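Bench tips: when a hand-held gripper won't let go

Posted in: Workshop Tips > Faults and Fixes > Grippers

We had a jam last week on the table-clearing job and it cost us most of an afternoon, plus one nipped finger. The finger was mine and it's fine. These are the notes I wrote up afterwards for anyone at Prevcombe who picks up one of the hand-held grippers, tidied a bit so the Titton workshop can use them as well. They cover cutlery, trays, the linkage and what to do when the thing locks shut on you.

What went wrong

I was running pick-and-place with ordinary kitchen things, a plate, a tray and some cutlery. On a long-handled piece the fingers closed, I lifted, and when I eased off the trigger nothing moved. I squeezed again, released again, and still had it clamped. Then I did what I tell everybody else not to do. I put my left hand in beside the linkage and tried to push the arms apart. They let go all at once and swung back, and the skin on my index finger was caught between two of them.

The cause was dull. A pivot had dried out and picked up lint, and the return spring on that gripper was tired. Either fault on its own would have given me a slow release. With both of them, a hard squeeze took the linkage to the end of its travel and it stayed there. The log book has a slow release noted against the same unit 11 days earlier, with no action beside it.

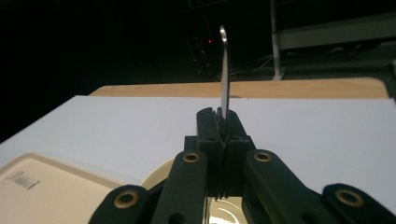
Thin metal is where a weak return spring shows up first. A mug or a bowl stops the fingers well short of fully closed, so the linkage never reaches the end of its travel. A handle lets them come nearly all the way in. If you only ever test a gripper on mugs you can go months without finding the problem.

If it locks shut

Keep your free hand out of the linkage. Lower whatever you're holding until it is resting on the table, so that a sudden release has nowhere to drop it. Take your finger off the trigger completely and wait a couple of seconds. A gummy pivot will sometimes creep back on its own.

If it doesn't, lay the gripper on its side on a folded tea towel. Slide a wooden paint stirrer or the handle of a wooden spoon between the arms from the back and lever gently. Don't use a screwdriver. It will mark the arms, and it will skate off and find your palm.

Once it's open, it is finished for the day. Put a bit of red tape on the handle and write it in the book with the unit number and what you were holding. The slow one last week had no tape on it, and that's how it came back out of the cupboard and into my hand.

Cleaning the pivots

Our counter had 1,261 cycles on the unit that jammed, and going by the book it had been cleaned once. We now do it every 600. The whole job takes ten minutes.

Unhook the spring first and put it in a jar lid. Brush out each pivot with a dry toothbrush, then wipe around it with a cotton bud barely damp with isopropyl. Let it dry properly. One small drop of dry PTFE lube on each joint is plenty. Work the arms open and shut twenty times by hand with the spring still off, and you should feel no gritty spot anywhere in the swing. If there is one, go back with the toothbrush.

Please don't use cooking oil. Someone did in winter and it set like varnish. General purpose spray oil isn't much better around food things, and it gets onto the pads, after which nothing will stay gripped.

Check the ring inserts while you're in there. They should sit flush and not turn with the arm. A loose one lets the linkage go slightly out of line, and then the two fingers meet at different heights. You'll notice it on a knife before you notice it on anything bigger.

Springs

Springs are cheap and we were being stingy with them. Lay the old one next to a new one, and if the old one is visibly longer at rest, bin it. We order ours through Nasr and keep a bag in the second drawer. When you take the second last one, put it on the shopping list.

The quick test goes like this. Hold the gripper out level, squeeze right down on nothing, let go. The fingers should be back at full width before you can say "open". Do it five times. One lazy return out of the five counts as a fail.

Pads

Pads wear along the lower edge because that's the part that scuffs the table on low picks. A bit of ragged edge does no harm. Change them when the flat of the face has gone shiny or when a corner lifts if you run your thumbnail under it. Clean the backing off with warm water and a plastic scraper and let it dry before the new pad goes on, then leave it clamped lightly against a block of wood for 90 minutes. I used to skip the clamping and lost a pad in the dishwater.

If one pad needs changing, change both. Mixed old and new pads will twist a thin handle as they close, and you end up squeezing harder to compensate, and squeezing harder was half of what got me into trouble.

Trays and plates

Trays cause a different fault. With a low rim there isn't much for the fingers to get hold of, and people tend to come in too low and jam a finger tip between the rim and the table. The gripper then feels stuck when it's really only wedged. Lift straight up and it frees itself. If you drag it sideways you'll load the pivots and take the tray with you - along with anything on it.

Start every tray pick with the fingers fully open. Look at both of them before you move in, and make sure the outer one has cleared the edge and isn't sitting on top of it.

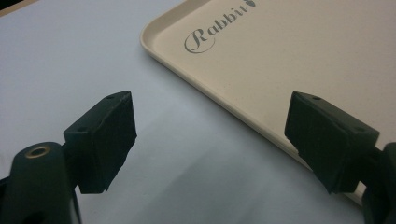 Fingers open at the corner of the tray, with the rest of the table clear on the left side.

Bring the gripper in square to the edge you mean to lift. Corners are awkward because the curve gives the pads very little flat to close on, so slide along to a straight side if there's room. For plates, go for the rim at the point nearest you and keep the lift slow. Stoneware chips easily when the finger tips tap it on the way down. We went over to plastic at Renport for training new people and the breakages stopped.

A damp cloth under the tray holds it still for a first attempt. Take it away once you've got the hang of the approach, as real tables won't have one.

Cutlery

Stand-up picks, where the handle is vertical between the fingers, need less force than you'd think. Close until the handle stops wobbling and leave it there. If it rotates when you lift, put it down and take it again closer to the middle of its length. A firmer squeeze on a bad grip only gives you a bad grip that is harder to undo.

Keep sharp knives out of it altogether. We use butter knives and spoons. A gripper that lets go suddenly throws whatever it's holding, only a few centimetres as a rule, but your other hand is usually within a few centimetres. For the same reason, wear the safety glasses when you're practising with forks.

Other small things

Light the bench from the front. If your own shadow is falling across the fingers you can't judge the gap.

Tie back long sleeves and take off bracelets. A loose cuff will go into the linkage as happily as a finger.

Don't hang a gripper up by its fingers. It stretches the spring and loosens the pads. Store it flat in the drawer with the fingers open.

Grease from washing up gets onto everything, so wipe the trigger hand and the grip before you start. A slippery grip makes people clamp down.

If you share grippers between shifts, do the five-release test in front of whoever's taking over. It's quicker than reading the book, and they'll have seen it work.

For a nip, cold running water and a plaster will usually do. If the nail has gone dark or the finger won't bend, go and get it looked at and leave the gripper where it is so someone can see the position it locked in.

The jammed unit has been back in use for four days with a new spring and clean pivots and has passed the release test each morning. The other grippers in the cupboard were checked the same afternoon. One more had a stretched spring and has had it replaced.

Iman Abdelaziz, Prevcombe workshop

Last updated: 21 December 2024

Contact the workshop | © Prevcombe | Back to top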